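Notes for the Tellgate talk, 9/7/19

Slide 4. Say what we collect: one example is one full try at a task, with both arms recorded from start to finish. Stanisława Jasińska drove the arms for the first set, 142 examples. I did the second, 157.

Slide 5. Glassware. Stems are thin and the clear pieces are hard to pick out against the wall, so we mix them with colored ones. Move things between tries. Leave other items on the table.

Slide 6. We threw out 40 examples. Go through the reasons slowly, then take questions on labeling.
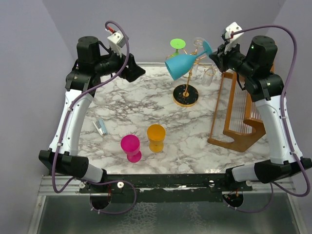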